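Nuts, bolts and little boxes

Have you ever looked under a chair or behind a bicycle wheel? Then you have probably met a nut. We do not mean the kind which squirrels hide in October. This nut is a small piece of metal with a hole in the middle.

Most nuts have six sides. A shape with six sides is called a hexagon, and so many people say "hex nut". The flat sides are useful, because a spanner can hold them and turn them. Try to turn a round coin with a spanner and you will see how it slips!

Now look into the hole. There is a thin line which goes round and round, like a path round a mountain. It is called the thread. A bolt has a thread too, on its outside. When you turn the nut, the two threads slide along each other and the nut climbs up the bolt. But the threads must be the same size. A nut marked M8 fits a bolt which is 8 millimetres thick, and it will not fit a thinner one.

This is why people sort them. In the repair workshop at Flundmont there is a big drawer with roughly 1,000 nuts, bolts and washers, and for many years they were all mixed together. To find one small nut you had to search with both hands. Now the small parts go into trays with square cells – the same idea as a tray for ice cubes.

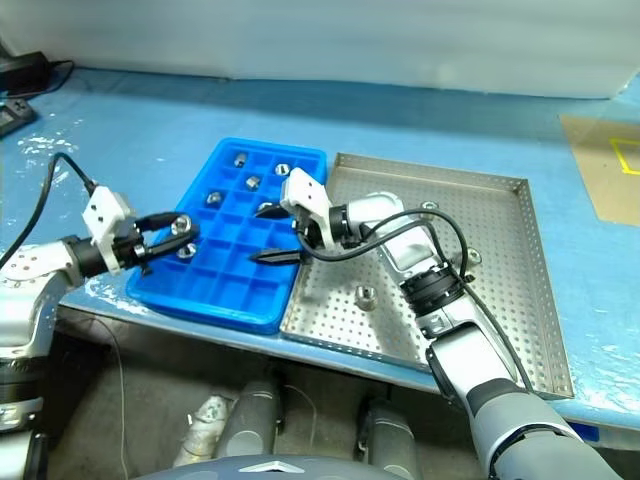 A tray made of silicone is good for this job. Silicone is soft and bends a little, so you can push up a cell from below when a nut does not want to come out. Metal trays are good too, and some have many small holes in the floor. Dust and drops of water can fall through, but the nuts stay where they are.

You can try sorting at home. Ask an adult for some old nuts and an empty egg box. Put nuts of the same size together, and then look for the bolt that fits each one. Keep them away from small brothers and sisters – and from the dog – and wash your hands when you finish.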